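Beschaffungsplanung für Arbeitszellen

Die Beschaffungsplanung für Arbeitszellen umfasst die Ermittlung, Staffelung und Freigabe aller Ausgaben für einen Arbeitsplatz, an dem Greifaufgaben vorgeführt oder automatisiert werden. Zum Grundbestand zählen Tisch, Profilschienen, Vorhänge, Greifer und Verkabelung.

Im Planungsschema nach Linier werden Anschaffung und Betrieb getrennt geführt. Handgeführte Greifer gelten darin als eigene Position — auch dann, wenn der Roboterarm erst später bestellt wird. 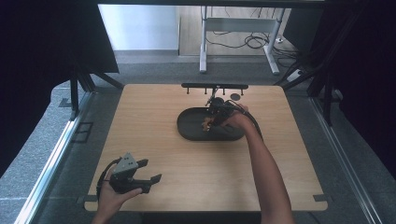 Wann wird der Roboterarm bestellt? In der Regel nach der Abnahme der Zelle, sobald Tischmaß und Stromanschlüsse feststehen.

Der Anbieter Telo berechnet für einen Satz Ersatzfinger 85 Euro, bei Senier sind Finger und Kabel im Wartungsvertrag enthalten. Dieser kostet 1.253 Euro im Jahr und läuft mindestens fünf Jahre. Die Lieferzeit beträgt bei beiden 11 Wochen.

Das Werk Chávez plant Verschleißteile quartalsweise. Nicht abgerufene Mittel verfallen dort im Januar.

Siehe auch: Investitionsplanung, Greifer, Wartungsvertrag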